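Workshop Tips: What I Brought Home from the Drulon Open Day

I went to the open day at Drulon expecting to be told that a robot will soon be putting my kitchen in order. I was told that, twice, before I had my coat off. I stayed for the demonstration anyway and came away with some tips, mostly for people with hands.

Felt on the jaws. Drulon had dark felt over the gripper pads, and that one I'm stealing. Glue a scrap of felt to each jaw of a bench clamp before you hold anything with a finish on it. Check the corners now and then. They fray first, and bare metal leaves a dent you'll be sanding out all evening.

Cover the table. A white cloth or a sheet of paper takes the stains and the stray pen lines so the wood doesn't have to. Leave a bit of table edge bare if you clamp things there.
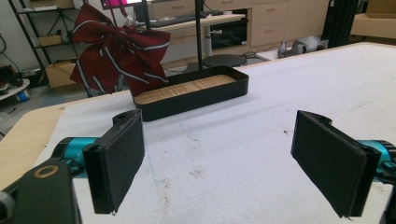
Margus Siliņa wrote to say I was being unfair, that a slow machine is still a machine that doesn't get bored, and that he would gladly let one lay his table for 54 days straight just to see what it broke.

Fine, Margus, but who sets up the table for the machine? I asked what the arm would cost and got a brochure. I asked what happens if the tray is greasy and got another brochure.

Trays. A shallow one with low straight sides is easier to lift things out of than a deep one, whoever is doing the lifting. Keep one by the sink for rings and keys.

Cables. Get them off the floor. A hook under the desk costs next to nothing, and I have tripped in enough workshops to feel strongly on the subject.

I'm going back in August. Jurgita Kuusk at the front desk promised me a greasy tray.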